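Unit 11: Work surfaces and single-container layouts
Course notes, Y. Wan

A work surface is judged first by how it is used, then by how it looks. Small scuffs and smudges on a tabletop are recorded at inspection but are not treated as faults unless they can be felt with a fingertip. Raised edges, chips and lifting corners are faults and go on the Prolden sheet.

In a single-container layout, one bin serves the whole table. It is placed where it can be reached from both sides, and its colour should differ clearly from that of the surface. A pale bin on a dark top meets this rule.
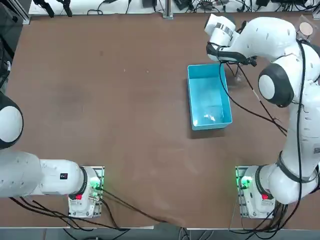
The bin stays in one position for the full exercise. If it has to be moved, note the new distance from the near edge – measured to the rim, with the tape held flat. Readings are given in millimetres and may differ by up to 20 between two students.

Loose items are not left beside the bin. They go inside it or off the table.

Exercise 2. Draw your own table from above, to scale, and mark the bin. Add the reach from each side. Hand the drawing to Arvid Amundsen in room 1528, Bråten building.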